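Workshop Tips: Getting Your Arm's Software to Behave on the Bench

I spent most of the holidays in the garage with a small robot arm and a laptop balanced on the paint shelf, and I came out of it with a page of notes. Most of them are about the software side, the planner and the vision and all the little scripts in between, and I wish I'd had them in May when I started (my poor workbench wishes it too!).

Start with the log folder. Mine filled up so fast the first weekend that the laptop quit saving and I lost a whole evening's runs. Now a little script keeps the last 15 runs and dumps the rest onto an old drive, and I name each folder after the chore, so "sort-screws" or "hang-clamps" instead of a string of digits I'll never recognize again.

Next, look at what the wrist camera is giving your detector before you touch a single setting. I mean really open the stills. I once spent two nights tuning color thresholds in Varex, nudging the sliders back and forth, and I hadn't opened one picture the whole time. Amancay Benítez came by to return my bar clamps, asked to see a few, and that was the end of the slider business. Here's the sort of thing you want to catch early.
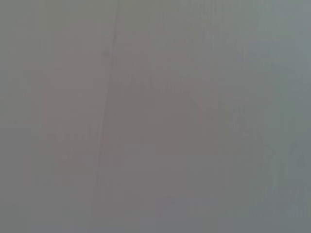
Gray, a soft pinkish-mauve patch and one thin diagonal line. A detector can't do much with that.

So my vision script has a sharpness check at the very front now. It scores each still for edges, and anything under the cutoff gets tossed before the detector ever sees it. I set the cutoff by going through 176 stills at the kitchen table with a pot of coffee, sorting them into keep and toss, then picking the number that split the two piles best. Don't borrow somebody else's number! Mine was useless on Houshang Naseri's setup and his was worse on mine.

Have the script do something sensible when a still gets tossed, too. Mine used to hang on to the last good position and carry on, and that's how I put a dent in a coffee can full of washers. Now it tries again up to 3 times, then backs the arm off to its parking spot and beeps. The beep was Houshang's idea. I hated it for a week and now I'd never take it out.

Watch for stripes as well. If you get fine lines running evenly through everything, write that down in your notes along with which lights were on and what the exposure was set to. Then change one thing, take another batch and compare. I'm terrible at the one-thing part (I always want to swap the bulb and the cable and the settings all at once), so I keep a sticky note on the laptop lid.

On to planning. I use Trukon for the paths, and the best thing I did was draw the bench a bit bigger than it is. Pad the vise, pad the shelf, pad the pegboard. You give up a little reach in the corners, but the arm stops skimming past the vise handle like it has a grudge. Save the padded bench as its own file and leave the true measurements alone, so you can go back when you rearrange.

Slow everything way down the first time you run a new path. I have two speed files, one called "turtle" and one called "normal", and a new path doesn't get "normal" until it's been through "turtle" with my hand on the stop button. And read your units twice. I typed inches into a box that wanted centimeters and the arm went for a spot well short of the parts tray, very confidently.

Last one for now: copy your calibration file somewhere safe and put the date in the name. I redo mine whenever I've bumped the camera or taken the gripper off, and I've been glad of the old copy more than once. Next up is getting the arm to put my drill bits back in order, and I'll add the script here when it stops mixing up the two smallest ones.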